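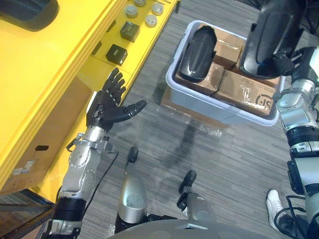
When I started in the packing room at Ollau in October, I could still finish a sentence in my own language while my hands folded boxes. Now the robot is with us and I notice that I talk less. It isn't loud. I think I have simply begun to watch.

February 27, 2023

Before, we were packing around 300 parcels in a shift, and each of us had a favourite corner. I knew by the sound of the tape who was tired. Now a part of the small cardboard goes to the machine, and we do the papers, the fragile goods and the returns. My back is grateful. My head needs more breaks than before, and I asked for them, and I got them. 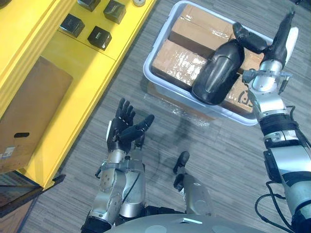

Ollau Packing and Returns, early shift

What I miss is a bit foolish. I miss to be quick. For years I was proud of my hands, and when a black robot hand is over the bin, I compare, even if the comparison makes no sense. The younger colleagues do not compare. They ask if they can learn to operate it, and two of them already have a place on the course, 27 hours, paid by the firm.

I have not put my name on the list yet. The paper is in my locker.

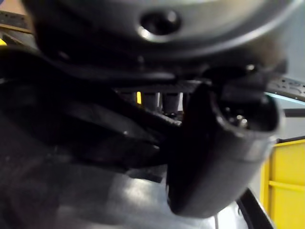 Alarcón wrote under my last post that at Umex they had the same worries, that the hours stayed but the chatting went, and that I should take the course before the list is full. I read it twice on the bus. The list closes at the end of the week and I still have to ask how it fits with my early shifts.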